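Dreltard Linen & Turnover
Help wanted, bed + laundry side
Posted 12/16/25 by the Dreltard office

We use cookies to remember your settings and count visits. By staying on this page you agree. Accept / Manage

Need people for the linen side. Folding, stripping, making up, putting away. Part time to start, can turn into more. Posting this between loads so bear with the typing.

What we are: small outfit, do the sheets and towels for short-stay apartments and a couple of guest houses. Two buildings right now, the Flandau house and the Latby apartments. Laundry comes back to our own room at Flandau, gets sorted, folded, shelved, goes out again. No hotel uniforms, no front desk. You will mostly see cloth.

THE JOB

Strip beds. Check under the pillows and down the wall side before you pull anything, people leave chargers, rings, one time a full set of retainers. Found stuff goes in a zip bag with the room number on it.

Bag dirty sheets apart from dirty towels. Dark towels and washcloths get their own bag, they shed on everything. The navy ones are the worst for it. Never in with the whites, not even one.

Make up beds. Fitted, flat, cover, pillows. Hospital corners at Flandau, tucked loose at Latby because the owners there like it that way and they pay the bill.

Fold. A lot of folding. Sheets, bath towels, hand towels, face cloths, kitchen cloths. We fold in thirds then half, edge in, so the shelf side is smooth. If you fold different at home that's fine, here we all do it the same so the stacks fit.

Put away. Shelves are labeled. Read the labels please. Last person put bath mats in with table linen for two weeks.

Small stuff: lint, dryer sheets, wiping down the shelves, telling us when we're low on something BEFORE we're out.

WHO WE WANT

Someone who can stand for most of a shift and lift a full bag of wet towels. They are heavier than they look. Someone who shows up. Experience is nice but we've had great people come from daycare, from a bakery, from driving a bus. If you can keep your own linen closet in order you're halfway there.

You should be ok working alone for an hour or two with the radio on. Also ok with another person at the other end of the sheet, king size flats are a two person fold and there's no getting round it.

18 or over. Able to read English labels. Own ride or a bus pass, Latby is on the bus line and Flandau is a ten minute walk from it.

If you react badly to detergent tell us up front, we run an unscented one but the stain stuff is strong and we can't swap it.

HOURS

Mornings mostly, 9 to 2. Checkout days are the busy ones, which means weekends. You'd need to do at least one weekend day. We post the schedule two weeks out and try hard not to mess with it.

Slow stretch after New Year's, then it picks up and doesn't stop until after August. August is the monster. Last August we put almost 2000 pieces through in one week, that's counting every face cloth. No time off requests for that month unless we agree on it before you start. Sorry. Has to be that way.

PAY

Paid hourly, every other week, direct deposit. Rate depends on experience and we'll tell you the number on the phone before you come all the way out here. Paid trial shift. Yes paid. Paid break too. Shoes are on you, aprons are on us.

After 44 shifts you get bumped up to the next rate, automatic, you don't have to ask. Used to be up to whoever remembered and that wasnt fair on the quiet ones.

THE TRIAL SHIFT

One morning, three hours. You'll do one bed start to finish, then a basket of mixed cloths, then shelve a cart. We're not timing you. We look at whether the corners line up, whether the stack leans, and whether you ask when you're not sure. Asking is good.

People worry about the fitted sheet. Don't. We'll show you our way, takes a few tries, everybody gets it by the end of the first week or close enough.

The small cloths are what trip people up more. Terry and knits don't hold a crease like a cotton sheet does, they twist, corner pops out, you smooth one side and the other goes. Shake it out by two corners first, lay it flat on something, smooth from the middle, then fold. If you pick it up by the middle you get a tent and have to start over.
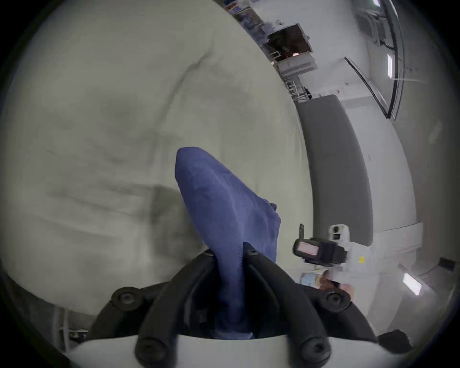 Blue cloth picked up in a bunch, one corner loose. White fabric behind it still needs smoothing.

Same goes for the white covers. Pull the wrinkles toward the edge with a flat hand before anything goes on top. Guests see a crease right down the middle of a white bed from the doorway, and then we get the email.

HOW TO APPLY

Email or drop by. Put LINEN 1781 in the subject line so it doesn't get lost with the delivery notices. Tell us:

- which days you can do, and which you can't
- which building is easier for you, Flandau or Latby
- any work where you were on your feet
- a number we can call after 2

No resume needed. If you have one, fine, send it. Don't pay anybody to write you one for this.

Dropping by: side door at Flandau, mornings. Knock loud, dryers are running. If we're in the middle of a cart you may get handed the other end of a sheet while we talk.

We call everyone back, even if it's a no. Might take a week with the holidays. If you havent heard by then email again, it won't count against you.

Two spots open now, maybe a third in spring if the Charvát building signs with us. That one would be afternoons, so say so in your email if afternoons suit you better and we'll hold on to it.

Comments (5)

mopandgo
Is the weekend day always the same one or does it rotate? I have my kids every other Saturday.

Dreltard office
Can be fixed, yes. Just put it in the email and we'll build it in.

pilar_h
Worked here two summers. Hard on the feet, get good shoes, the cheap flat ones will kill you by noon. Pay was always on time. The August thing is real, they mean it

tdubs44
whats wrong with folding in quarters lol

Dreltard office
Doesn't fit the shelf. We tried. Come do a trial shift and we'll show you.

Get new job posts by email, one message a week at most. Enter your address to sign up. Unsubscribe any time.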